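The first thing Solène Ferrand does when I sit down is push a white plastic tray across her desk at me. "Go on, feel the bottom," she says. It's a little grainy, like an eggshell. She's very proud of that!

Solène designs parts at Domwood, and the tray is her baby. Tall white blocks stand up in it, each one in its own round collar. I asked how she got from a blank page to this. "Badly," she laughed. "The first one had no walls. I carried it down the hall and you can guess the rest." 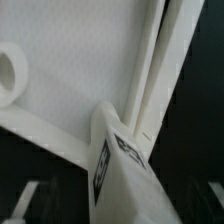
She started over in March, with walls this time, and a lip along the edge (she runs her thumb along it while she talks). Then came the sockets. "I wanted square ones, to match the blocks. Pascal Collet talked me out of it over lunch, and I sulked for 2 days."

Are round ones really that much better? "They're easier to print and easier to clean. I still think square is prettier."

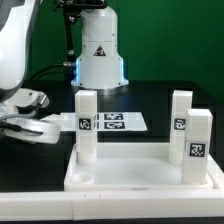

I wanted to know about the black-and-white markers on the blocks, too. "Everybody asks! They're for telling which block is which and which way it's facing. I used to stick them on crooked and peel them off again. Lionel has the steady hands, so that's his job now." 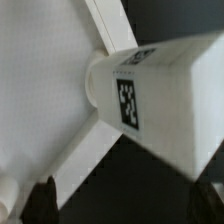

Photo: Valentin Bouvier

Does she ever get sick of white? "My sister asks me that. I had one done in orange and it looked like a lunch box, so I gave it to her for her seedlings."

She's drawing the next tray already, a bit longer, with the same grainy floor. When I left she was hunting for her good calipers, which were under my coat.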